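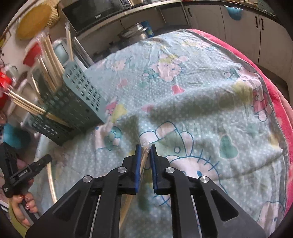 **Stamville Makers Club — Automation board — Kits & Services**

## Floltier hand-held gripper pair: anyone paid for the full package?

**tinsnip_80**

Floltier is quoting us $3,000 for the two-gripper kit plus a year of their processing service. You do a chore with the grippers in your hands, send in the recordings, and they send back a trained policy for your arm. January pricing, supposedly going up.

My problem is the sales page. Every clip is a foam cube going into a bowl. We want to sort and bundle thin craft sticks, and I can't find one word about anything narrower than a marker.

**marrowbone**

Thin stuff is fine for the fingers. The one at the top of the page has a long wooden stick, plastic wrap and all, between two dark blue pads, with a basket of more sticks next to it. Parallel fingers, padded faces. What else do you want?

**tinsnip_80**

I want to know if it stays put when you swing it. A stick held near the tip with most of its length hanging down past the linkage is a lever. One still tells me the pads can close on it. Doesn't tell me a thing about the next two seconds.

**quietgear**

Same complaint here, plus the surface. That's a wrinkled sheet with polka dots and cartoon cats all over it. Good if they train on clutter like that. But their service terms say "plain, matte work area recommended," so which is it?

**marrowbone**

Recommended isn't required. I ran the Clavberg rental for a month on a plaid tablecloth and got a usable policy out of 160 recordings.

**quietgear**

Usable for what, though? You posted back then that it missed every third pick.

**marrowbone**

I posted that it missed every third pick in the *first week*. Read the rest of the thread.

**hobnail**

Can we talk about the body of the thing? Look at how far those black arms fan out on both sides. The stick passes right behind the left one. If you're reaching into a basket you're going to bang the rim with the linkage before the fingers get near the bottom. I have the same trouble with my Peng clone, and that one's narrower.

**tinsnip_80**

Hadn't thought of that. Our bins are deep. Floltier lists the finger opening and nothing for overall width, I just checked.

**hobnail**

Ask them for the width fully open. Also ask if the pads are sold separately. Mine went shiny and I had to glue on new ones.

**dorsal_fin**

Bought the kit, skipped the service. Hardware is decent. The pivot screws needed snugging up after a few sessions and I'd call the handles a bit heavy. The service is where I'd be careful. $2,000 of that quote is processing, and the contract says they can reject recordings for "inconsistent grasp" without defining it. I asked twice what it meant and got the brochure again.

**marrowbone**

Every one of these outfits rejects bad recordings. You don't want junk in there.

**dorsal_fin**

Sure, but tell me what junk is before I spend a weekend making it. You pay for the rejects too — page 2 of the contract.

**tinsnip_80**

OK, that settles the service for me. I'll ask for a hardware-only quote, the open width, and an uncut clip of a long stick going from basket to table. If they only have foam cubes I'll stay with the rental.

**quietgear**

Post the clip if you get it. I'd still like an answer on the patterned cloth.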